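We use cookies to remember your login and to see which pages get read. By staying on this site you agree to this. Accept | Settings

Kukodell Home Help – Kitchens

Cream countertop in an open kitchen, will I regret it?

Posted by Fatos Grgić, June 23, 2024

Hi all, long time reader, first time asking. We're finally redoing the kitchen (the old one went in with the house in 2000 and it shows – one drawer has been held shut with a rubber band since last summer). The layout is settled. We're getting an island, a big one, and it'll be the spot where pretty much everything happens. I cook a lot, my husband makes a lot of coffee, and we have two kids who eat standing up.

What I can't settle is the top. I've wanted a light cream counter for years and I keep coming back to it every time I look at samples. My sister has a nearly black one and I find it gloomy, plus it shows every crumb and every fingerprint. But the man at the showroom kept steering me toward mid gray and said families "always end up sorry" about cream. Is he right?

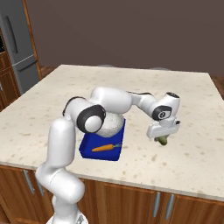
The main things I'm worried about are turmeric, beets, red wine and tea, in that order. I make a curry every week and I'm not a tidy cook. I've also got two quotes that make no sense to me. One is for a quartz from a place called Skistard and the other is a laminate that looks surprisingly good, and the gap between them is 2000 dollars for what looks like the same color to me. Is the expensive one going to stain less, or am I just paying for the word quartz?

Also, plain or with flecks? I always thought plain looked cleaner but now I'm not so sure. The kitchen faces north, if that makes a difference, and the floor is staying (honey oak, I know, I know).

Thanks in advance, and sorry this got long!

Papadopoulos
Member, Kitchens and Baths

I've lived with a cream counter for a good while now and I'd pick it again tomorrow. The showroom guy isn't totally wrong, he's just talking about the wrong thing. Color isn't what stains, it's the surface, and a gray top will take a turmeric mark just as happily. You'll only notice it a bit later.

Get flecks. I can't say this strongly enough! My mother had plain cream and she was forever chasing coffee rings around it with a cloth. Mine has little tan and brown specks all through it and I can leave the toast crumbs till after the school run without anybody knowing. The one downside is that you don't always see a sticky patch, so I wipe by feel, with my palm flat, at the end of the night.
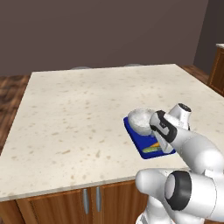 For turmeric, speed matters more than product. Dish soap and warm water right away, and if there's still a yellow ghost, make a paste of baking soda and water, leave it on for ten minutes and wipe it off gently. Please don't go at it with the green side of the sponge. On laminate you'll dull the finish, and then that spot grabs every stain that comes after it. Beets have never been a problem for me. Tea has, mostly under the kettle, so I keep a tray there and wash the tray.

On the money question, it depends how long you're staying. Quartz is tougher and you can have an undermount sink without fussing over the edges. It isn't heatproof though, whatever they tell you – use a trivet. Laminate is fine if you keep water out of the seams, and if I had the 2000 to spare I might honestly put it into better drawers. You'll touch those every day too.

North facing plus honey oak, I'd go for a warm cream and stay away from anything with a pink cast. Bring home the biggest sample they'll lend you and look at it at breakfast and again with the lights on. Those tiny squares are useless. I paid 43 dollars for a decent sized offcut and it talked me out of my first choice completely.

namix_dee

cream is fine. we have it, three kids, no disasters. get the quartz if you can afford it

Only thing I'd add is ask what the sink cutout costs. Ours wasn't in the quote and it was another 500. Was not happy

Fatos Grgić
Original poster

Thank you both, this is so helpful. I hadn't even thought about the cutout, and I just checked and it's NOT in the Skistard quote, so I'm calling them in the morning. I've also asked for a big sample with flecks and I'm going to spill curry on it on purpose and leave it overnight. The fitters can't come until August anyway so I've got time to ruin a few.

Papadopoulos, do you remember if yours was polished or matte? They're offering both and I didn't think to ask which one marks more.

Papadopoulos
Member, Kitchens and Baths

Polished. The matte sample I had showed greasy fingerprints near the stove, but try the curry on both!

Last updated: 2 replies since the original poster's last visit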